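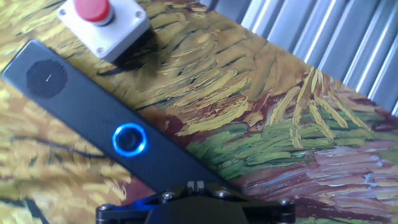 Reading Surfaces in a Shared Study Room
Term project report, Ploltgate College
29 Apr 2018

Our project looked at how glare from desk surfaces affects reading speed. We chose the subject after students in the Wunaten building complained about the new white tables near the windows.

Method

Each reader was given a printed passage of 330 words and read it silently at a table. We used 4 surfaces: bare white, gray felt, brown paper and a patterned mat. Every reader did one passage per surface, with a break of five minutes between them. Light was measured with a Clonedix meter placed beside the page.

Results

Bare white was the slowest surface in the afternoon sessions, when the meter went over 900 lux. In the morning there was almost no difference. Felt and brown paper gave nearly the same times. The patterned mat was a little slower than felt — two readers said it pulled their eyes off the page.

Problems

The passages were not equally hard. The third one had long place names, and most readers slowed down there whatever the surface. We would test the passages first if we did this again, and repeat the afternoon sessions in July.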